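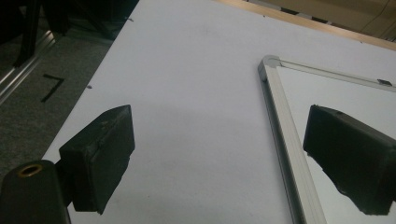
Fig. 1. White tabletop with two black gripper finger pads.

Urban Drainage and Surface Water
Handout 4: Sizing a detention basin for a small catchment

Issued Friday, January 12, 2024. Bring to the tutorial with a calculator and the rainfall tables from Handout 2.

4.1 Purpose of detention

When fields or gardens are paved over, rain reaches the sewer sooner and in greater volume. A detention basin holds part of that water and lets it out at a fixed rate through a control on the outlet. The basin is dry between storms. A retention pond keeps a permanent pool and is dealt with in Handout 5.

Two quantities are needed before anything is drawn: the inflow for the design storm and the outflow allowed by the drainage authority. Storage is the greatest difference between the two running totals.

4.2 Peak flow by the rational method

Q = 2.78 C i A

where Q is the peak flow in litres per second, C is the runoff coefficient (no units), i is the rainfall intensity in millimetres per hour and A is the area in hectares. The factor 2.78 comes from the units only.

The method assumes steady rain over the whole catchment for at least the time of concentration. It should not be used for large catchments or where there is already storage upstream.

4.3 Worked case: Hescombe

The Hescombe site is a trading estate draining to a single pipe under the Wendt road. Area 3.0 ha, C = 0.80, i = 34 mm/h.

Q = 2.78 x 0.80 x 34 x 3.0 = 227 l/s (rounded)

The allowed discharge to the brook is 115 l/s. The outlet must therefore pass no more than about half of the peak, and the rest goes into store. Note that the peak alone does not give the volume. Repeat the sum for a range of storm lengths, using the intensity for each, and keep the largest result. The longest storm is rarely the critical one, and neither is the shortest.

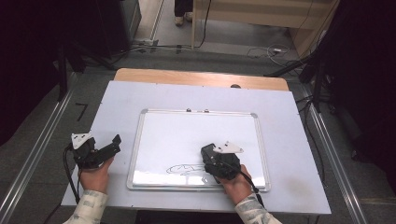 Fig. 2. Hand-held grippers over a small whiteboard.

4.4 Volume and freeboard

For the Jasholm basin the critical storm gave a required store of 1197 cubic metres. No allowance had been made for silt. Add this before fixing the floor level, and add freeboard after. Students often do it the other way round and lose depth.

Side slopes should be 1 in 3 or flatter if the grass is to be mown. A basin on flat ground takes up more land than the first sketch suggests - check the plan area at the top of the bank, including the access track.

4.5 Outlet controls

Orifice plate: cheap, simple, blocks easily below 75 mm.
Vortex control: larger opening for the same flow, costs more.
Weir: used for the overflow, set above the design water level.

The overflow route must be shown on the drawing. Water that leaves over the weir has to go somewhere safe.

4.6 Exercise

Clendusar is a housing plot of 3000 square metres with C = 0.55. Take i = 40 mm/h. Find the peak flow, remembering to convert the area to hectares. State whether an orifice plate would be suitable if the allowed discharge is 2 l/s, and give the reason in one sentence. Show units at every step.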